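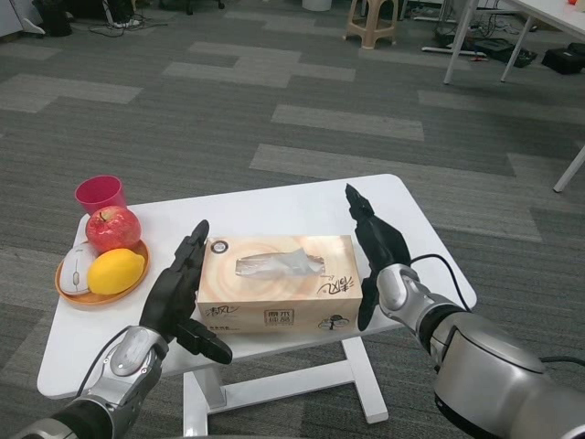 Notes for the lunch talk, Tadstead library, 15th May

Title slide up while people sit down. Say name, say thanks to Ji-hoon for the invite. Don't start with the weather.

Title is "Where did I put it? Clutter at home and what it does to your day." Twenty-five min plus questions. If Sibusiso waves, skip the history bit.

1. OPENING

Ask: who lost something in their own home this week? Hands. Keep mine up too. I lost the car registration. Found it inside a cookbook. No idea.

Then: we spend a lot of time looking for things we own. Not rare things. Scissors, tape, the good pen, the other charger. Pause. Let them laugh if they're going to.

Main point, say it early bc I always bury it: a messy home is mostly a lot of small decisions that got put off. You set the thing down for a second. The second lasts till January.

2. HOW I GOT INTO THIS

Short! Last time this ran way over.

Used to do estate clear-outs with Mabuza. Three houses a month when it was busy. You learn a lot from other people's drawers. Same drawer in every house, batteries, takeout menus, keys to nothing. Rich house, poor house, same drawer.

The house on the hill in Drarkier. Tell the button story. Lady had 1,500 buttons sorted by color and could not find her own birth certificate. It was under the buttons. (Go slow on that one, it got stepped on in Harnus, somebody's phone.)

Don't do the freezer story. Lunch crowd.

3. FLAT SURFACES

This is the part people write down so slow down here.

Any flat surface near where you sit will fill up. Little tables are the worst. Low, handy, right there at the elbow. A tissue box is fine, that lives there. Then a cup. Then a plate with fruit on it and somehow the computer mouse is on the plate with the fruit. Everybody has a version of this. Mine is the top of the dryer.

Three kinds of stuff on a surface:
- lives there (lamp, tissues, coaster)
- visiting (cup, plate, the book you're reading)
- lost (doesn't know where it goes so it goes here)

Visiting is fine. A home has to have visiting stuff or its a showroom. Lost is the one to watch. Lost stuff attracts more lost stuff. You put one screwdriver on the piano and by the weekend the piano is a toolbox.

Ask them to picture one surface at home. Just one. Give them a sec. Which things are lost? Then ask where they'd go look for that thing if they needed it. Whatever you said first, put it there. Even if it's weird. My tape measure lives with the tea towels and I have not lost it since.

Water break. Drink something, I get croaky by now.

4. HISTORY BIT (skip if late)

Old houses had hardly any closets. Pegs, a chest, maybe a wardrobe if you were doing well. Less stuff to put in them too. Show slide of my grandmother's kitchen, one shelf, two pans. She raised a big family out of that kitchen. Don't get sentimental, also she hated that kitchen. She wanted cabinets her whole life. When she got them she filled them in a year.

So more storage doesn't fix it. Say that twice. People always want to buy bins. Bins are nice! I own too many bins. A bin full of lost stuff is just a lost bin.

5. THE NINE-MINUTE THING

OK this is the method, such as it is.

Set a timer, 9 minutes. Why nine? Ten felt like a chore and I wouldn't start. Thats really the whole reason.

One surface. Take everything off, everything. Wipe it. Put back what lives there. Visiting stuff goes home, cup to the sink, book to the shelf. Lost stuff goes in one bag or box, and you deal with the box later, with the TV on if you want.

When the timer goes, stop. Even mid-way. People don't believe me on this one. If you keep going you end up on the floor reading old letters at midnight and then you won't do it again for months.

Do it before dinner, not after. After dinner is no good for anybody.

If you live with other people: do your own surfaces first. Do not touch theirs. I mean it. Sibusiso moved a pile of his brother's mail once and they didn't speak for two weeks (check w/ him if I can still tell this one, he'll be in the room).

Kids: give them the timer. They love the timer. They will not love the putting away but they will yell when it goes off.

6. SHARED HOMES AND OLDER PARENTS

Ji-hoon asked me to cover this, there's always someone in this spot.

Helping a parent sort a house. Hard. Start with something that doesn't matter, the linen closet, the garage shelf. Never photos first. Photos last, or photos never.

Ask, don't tell. "Where do you want this?" works better than "do you need this?" Nobody likes being asked if they need their own things.

Leave the chair-side table alone as long as you can. Glasses, remote, pills, crossword. It may look like a heap, but they know where every bit of it is with their eyes shut. Move it and you've made their evening worse. Only step in if stuff is falling on the floor where they walk.

And leave while everyone's still being nice to each other. Short visits, more of them.

7. WRAP

Back to the hands. Ask again, which surface did you picture? Get a few shouted out. Someone will say the treadmill. Someone always says the treadmill.

Homework: one surface, one timer, tonight. That's all. No shopping.

Handouts are on the back table, one per household pls, we printed short. Sign-up sheet for the Harnus workshop is next to them, pen is on a string, leave it on the string.

Questions. If nobody asks, do the sock question myself. (Answer: throw out the single ones. Yes all of them.)

Must be out of the room on time, chess club has it after us. Grab the adapter off the projector!! Left it there last time.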